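Home | Opinion | Food | Letters | Subscribe

The office honour snack box doesn't save anyone money

Last updated: January

Every workplace I've been in has had some version of the snack box. Ours at Planton was put in by a firm called Kollmont, which promised "happier mornings" for 500 dollars a quarter. I have my doubts about the happier part. The mornings seemed the same to me, only with more wrappers.

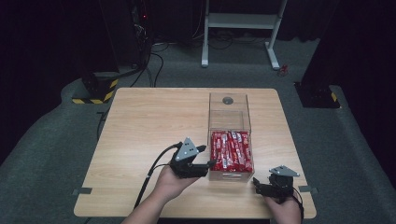 The pitch is that people who can grab something at their desk won't wander off to the shops for 20 minutes. But people don't go to the shops for sugar. They go to get out of the building. My old manager at Hayes walked to the same bakery every day past a full cupboard of free biscuits, and I never blamed her.

Then there's the single-serve problem. A jar of instant coffee and a spoon did the job for decades. Now it comes in sticks, each one a rip and a bin trip for one cup.
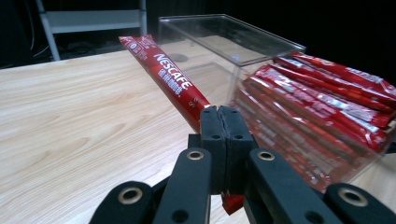 I asked Renata Głowacki in accounts what our floor went through last quarter and she said 377 items, which for a team our size is a lot of rubbish. She also said no one had ever asked before. Kollmont's brochure talks about "culture" on four separate pages and doesn't mention garbage once.

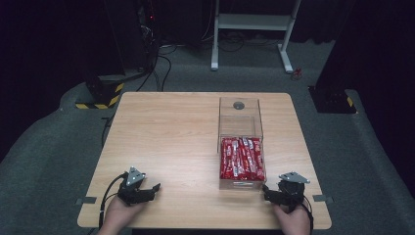 What I'd do instead

Give people a proper half hour and a kettle. If there's money left over, put it in their pay and let them choose their own chocolate.

Comments (3)

Latrice Sorensen: Our box went and I do miss it at 3 pm. Sorry.

brolska_fan: Try telling Brolska staff they get a half hour.

Deb: 377 is nothing, come see our floor.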